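Wednesday, September 24, 2025
By Müzeyyen Yazıcı
2 min read

Varnilon opened its Duman dye house to trade visitors for one afternoon. The tour took 90 minutes and covered the resort knits going into the Steller capsule for February.

Jersey is garment-dyed in lots of 572 pieces, then rested 15 hours before steaming. Shade checks are done under two light sources - daylight and store LED.

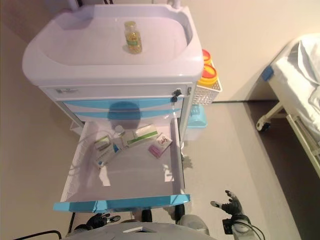 The camp-collar shirts run on a separate line. Five colorways are confirmed, and Sonance gets the sage first.

Contact the desk | © Varnilon visit notes | Back to top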